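Clearing Fault 478 (Intermittent Tool Signal Loss) on the Darorell Cell

Last revised 2023-08-27 by Chun-yin Chien

Fault 478 is raised when the controller loses the tool-present signal while the arm is moving. On our cell it was first logged in March and then came back on long reaches only, never at home position. The cause was a damaged signal lead, and the fault log gave no hint of that. Follow the steps in order.

Before you start

Stop the program, move the arm to the service pose and lock out the cell. Do not reset the fault first. A reset clears the signal history, and you need it for step 1. You will need a multimeter, a hex key set, heat-shrink and a length of replacement lead (Zata part 3622).

1. Read the signal history

Open the I/O page and export the last shift. If the input drops and returns within one scan, suspect wiring. If it drops and stays low, check the sensor supply before anything else.

2. Inspect the lead

Follow the signal lead from one termination to the other and look closely at every joint. Check for exposed copper, stray strands and insulation that has pulled back. A joint can look poor and still read correctly when the arm is at rest.

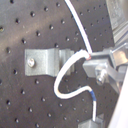
3. Measure under movement

Disconnect the lead at both ends and clip the meter across it. Flex it by hand, a short section at a time. Jad Aoun's first reading on our cell was steady until he bent the lead next to the joint, where it went open circuit. Do not run the arm to do this test.

4. Replace, do not patch

Cut a new lead in one piece. Piyumi Matubbar tried re-soldering the old joint and the fault returned after 1094 cycles. Leave enough slack for full wrist rotation, but not so much that the loop can catch on hardware.

5. Verify

Remove the lockout, reset the fault and run the long-reach program at reduced speed with the guard closed. Export the I/O page again. If the input drops even once, go back to step 3 and test the connector as well.

Record the repair in the cell log under 478, with the part number of the lead.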